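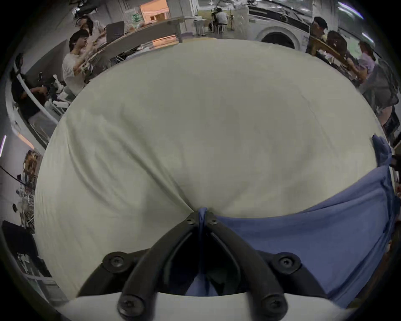
Mwajuma Makori wrote back that we had misunderstood the whole course, and that being asked to measure whether someone has "met their higher self" was like being asked to weigh a Tuesday. We kept her objection in the report. She may be right, but the course is sold with numbers, and numbers can be checked.

Student Project Report
Claims and Evidence in a Guided Meditation Program
Jabari Shirima and Darlene Desjardins

1. What we looked at

The Lukumay Method is a home study course in spiritual awakening, sold by a small press in Tismont. It comes as a workbook and 56 short daily sittings. The sales page says the method has "opened the inner door" for 4,000 people. We wanted to know where that number came from and what a person would have to report in order to be counted.

We wrote to the press in March. Godfrey Rashidi answered for them and was polite about it. The 4,000 is the number of workbooks shipped. It includes copies sent to bookstores, and he did not know how many of those had come back.

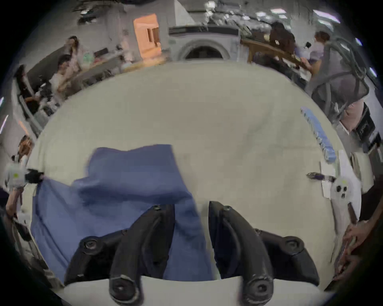 Does a shipped workbook count as an awakening? By the way the press counts, it does, and we found no second figure for people who finished the course.

2. The testimonials

The press let us read 200 reader letters. We sorted each one by whether it named any change that another person could have noticed, such as sleeping longer or arguing less at home. Most did not. The usual letter speaks of light, warmth or a feeling of being held, and thanks the author. We have no reason to think the writers were lying. A letter like that still can't tell us whether the sittings did the work or whether sitting quietly in a chair would have done as well.

Letters from people who quit were missing from the stack. Mr. Rashidi said people who quit don't write, and we believe him, but it leaves a hole in any claim built on the ones who do.
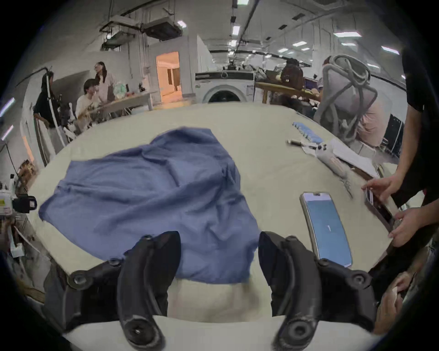 Fig. 3. Blue cloth and phone on the table.

3. Trying it ourselves

We both did the first part of the course, in the evening, at Darlene's apartment in Rudness. Jabari fell asleep twice. Darlene felt calmer after most sittings and said so in her notes, then pointed out that she also feels calmer after folding laundry. Ertuğrul Gezer, our advisor, asked why we had no comparison group. We should have had one. Two people who already doubt the thing are a poor test of it.

The workbook tells the reader that doubt is "the last wall." We found this the weakest page in the book. If it works, the method gets the credit, and if it fails, the reader's doubt gets the blame.
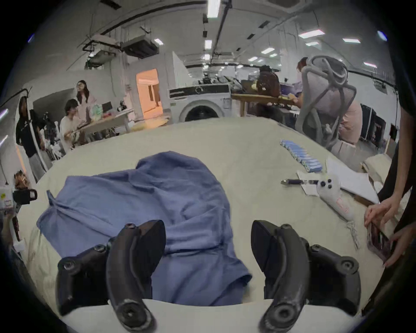 Would we tell a friend to buy it? Only a friend who wants a reason to sit still every evening and doesn't mind paying for one.

4. Still open

We asked the meditation circle in Todudville, which uses the same workbook, for attendance sheets. They had not arrived when we turned this in. Section 2 should be read with that in mind. Our sorting sheet and the letter from Ms. Makori are in the appendix.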